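The part of the Stavance open day I had been looking forward to most was the lab visit at Matamley, and it did not let me down! I got there in June, just after lunch, and Miroslava Stetsiuk took our little group straight up to the Pilley cell. It is one arm that learns to handle boxes, and she is the person who keeps it going.

What I loved was how plain the upkeep is. Every morning she runs the arm to its home position, wipes the wrist camera lens with a dry cloth and checks the finger pads for wear. The pads get swapped after 30 hours of running — she keeps the old ones in a jar, sorted by how they wore down. Then come 37 short test moves, and if one of them drifts she stops and redoes the camera calibration.

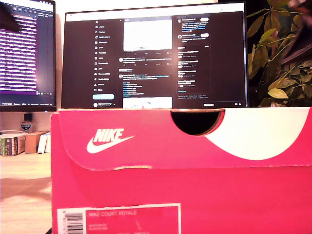
The calibration itself takes 60 minutes if you do it properly. She uses a printed board from Balaskas, and the trick (her word) is to let the motors warm up first, or the numbers wander later in the day. Somebody asked about cables, and she got really excited — the one along the forearm is the part that fails most. She has since rerouted it with a looser loop at the elbow and soft ties, and she let us feel how much slack it needs.

I stayed on for another 30 minutes and filled four pages of my notebook. The bus back leaves from the rear gate, by the way, not the front one.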